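Budgeting for a robot arm in a small workshop

I put off pricing one for ages, so learn from my dithering! Start with the job you want done over and over (ours is pairs of shoes, onto stands and off again) and write it down before you ring anybody. I got quotes from Josel and Drastell, and the gap was $3,143 - nearly all of it in the "extras" at the bottom. 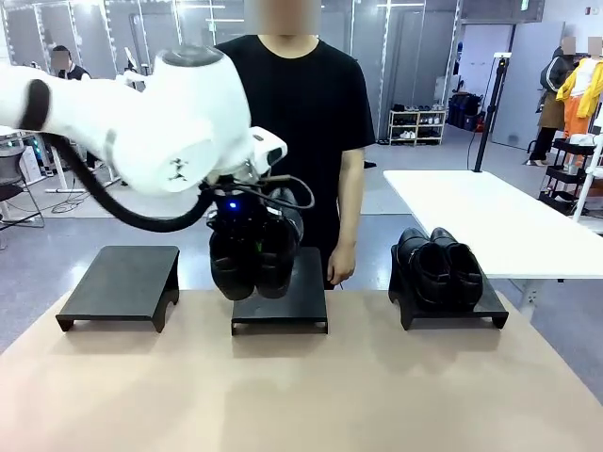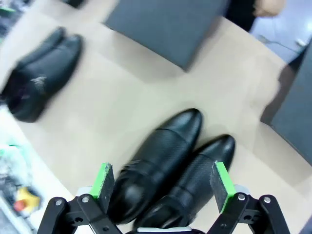
Grippers are where I'd spend. Set money aside for spare finger pads too; Culturow wanted $81 a set and Ardeleanu wanted $109, so it pays to ask around. Then there's cable. Measure from the base to the power point, add plenty of slack, and put another $100 in for ties and floor covers while you're at it.

Check your table as well (mine wobbled, and a new one wasn't in the budget!). And ask what colour of goods the seller has tested with - glossy black can be a pain for some cameras. I'm still waiting on a freight quote, hopefully by November.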